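Marketing de moda. Apuntes tema 6: cápsulas, colaboraciones y lanzamientos limitados
17/10/2018

Ojo: estos apuntes no sustituyen la lectura. Faltan los gráficos, los subo cuando pueda.

Repaso rápido de lo anterior. Colección = temporada completa, calendario fijo. Cápsula = pocas piezas, idea cerrada, fuera de calendario o pegada a él. Colaboración = dos firmas que ponen el nombre. Una colaboración puede salir como cápsula, pero no toda cápsula es colaboración (lo confundisteis casi todos en el ejercicio).

Qué gana cada parte
La marca grande: conversación, público más joven, excusa para reabrir un modelo de archivo.
El diseñador invitado: producción, distribución, anticipo. A veces también un problema, si su clientela de siempre lo lee como venta barata.
Preguntarse siempre quién se queda con los patrones al terminar. Va en el contrato o no va en ningún sitio.

Caso 1. Clulletti x Lévesque
Clulletti, calzado, fábrica propia. Isabelle Lévesque, punto y prendas de abrigo, taller pequeño. Salen 955 pares numerados de un botín con caña de punto. Venta en 35 tiendas, nada online la primera semana.
La decisión discutida: numerar los pares. Sube el precio de reventa, pero obliga a controlar devoluciones par a par. Huguette Turcotte, entonces jefa de producto, lo defendió porque así cada tienda sabía lo que tenía. El equipo de logística, menos contento.
Apuntad: escasez real (la fábrica no da para más) frente a escasez decidida. Aquí era decidida. Se notó cuando en julio aparecieron tallas sueltas en outlet, y eso enfadó a quien habia pagado precio completo.
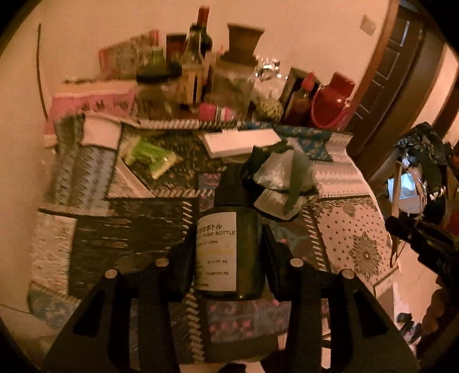 Precio. Tres referencias que hay que mirar antes de fijarlo: el modelo base de la marca, la pieza equivalente del invitado, y lo que pagó la gente en la reventa de la colaboración anterior si la hubo. Clulletti miró solo la primera. Resultado: agotado en pocas horas en las tiendas grandes y margen que se fue a terceros.

Caso 2. Pindico
Al revés. Marca de camisetas sin archivo, sin historia. Invita a Beril Şimşekoğlu, ilustradora, para 2 estampados. Sin numerar, con reposición. Precio de venta 74, bastante por encima de su linea normal.
Funciona mejor de lo previsto en ciudades donde Pindico no tenia tienda. Motivo probable: el público era de ella, no de la marca. Entonces, ¿a quién compra el cliente? Discutirlo en grupo, sale en el trabajo.
Detalle de etiqueta: nombre de ella en el cuello, el de la marca en el bajo. Parece una tontería, fueron semanas de correos.

Calendario tipo de un lanzamiento
Filtración (voluntaria o no) de una foto
Confirmación, sin fecha
Prendas en personas conocidas, sin texto
Fecha y puntos de venta
Venta
Segunda entrega o silencio
La segunda entrega solo si se pactó antes. Clornska la improvisó con sus parkas y tuvo que cambiar de proveedor de forro; las dos tandas no eran iguales y los compradores lo vieron enseguida.

Vocabulario: drop, archivo, co-branding, licencia, lookbook, sell-through. Licencia NO es colaboración: en la licencia uno cede el nombre y cobra, el diseño puede ni pasar por sus manos.

Para el próximo día
Leer el texto de Josiane Pruvost sobre archivo y reedición, entero, también las notas al pie. Traer una colaboracion que conozcáis y que haya salido mal, una cara como mucho. Jaxon Kowalchuk expone el caso Clornska, los demás preparad preguntas.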